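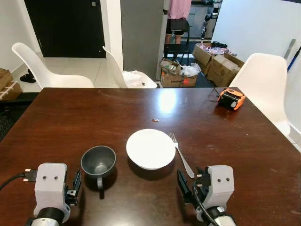

Figure 3. Mug, bowl and fork on a shared table, with a tape measure toward the back.

4.2 Tableware and other items on the same surface

The first pass of coding treated every table as either a dining table or a work table. This held up at Dekier, where the two uses are kept in separate rooms, but it failed at the other three sites. At Esport and Ibarra the same wooden tables are used for eating, sorting mail, repairs and meetings, and at Bralteo there is only one large room. We dropped the table-level label in July and coded each item by itself, as tableware or as other.

The full set holds 2719 table records. We hand-coded 1000 of them, drawn at random across the four sites. Of these, 458 had tableware and at least one other item on the surface together. A single mug next to a laptop was counted as tableware, which some readers may find too generous. Leaving out records where a mug or cup was the only tableware brings the number down to 406.

For each mixed record we noted which items were close together and which were apart. Grouping was judged by eye by two coders. A group had to be separated from its nearest neighbor by a gap wider than the items themselves, so a mug, a bowl and a fork side by side count as one group, and a tape measure near the back edge does not join it (Figure 3). In that record the tines of the fork touch the rim of the bowl. We coded contact of this kind separately, since people who lay out a place setting with care tend to leave a gap between the bowl and the flatware. Handle direction on mugs was also recorded, though the coders agreed on it less often than on anything else and we do not use it below.

Tableware was most often found on the near or middle part of the table, and other items toward the edges. The other items were mainly things people carry or plug in: phones, mice, cords, rolls of tape, small tools. They were rarely stacked. Several coders' notes describe them as pushed aside to make room, but a still record cannot show this and we removed the phrase from the coding sheet. What the records do show is position. A round plate near the center, with a phone lying face down at the left edge and a mouse and a roll of tape to the right of the phone, is coded as "center clear for dining" whether or not there is food on the plate (Figure 4).

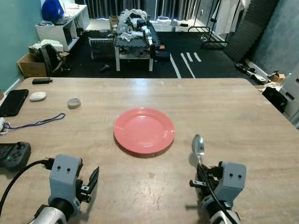
Yareli Quintero disagreed with this code in her written comments of 17/09/2026. In her view a plate in the middle of a table says very little about eating, and people put a plate there because it is the easiest place to reach from any chair. She asked that the code be renamed "center plate" and that dining be left out of it. She also pointed out that cords pull items toward whichever edge is closest to an outlet, so that a cluster on one side may have more to do with the wall than with the meal.

We have kept the original name so that it matches the coding sheet in Appendix B, but we accept the second point. Outlet positions were noted at Esport and Bralteo only. At Esport the outlets are all along one wall, and the side of the table nearest that wall held more of the other items. At Bralteo they are in the floor under the tables - here we saw no clear side. The Ibarra tables were moved between visits and could not be matched to outlets at all.

Crumbs and small spots were coded as surface marks and left out of both item counts. Scratches and scuffs were not coded.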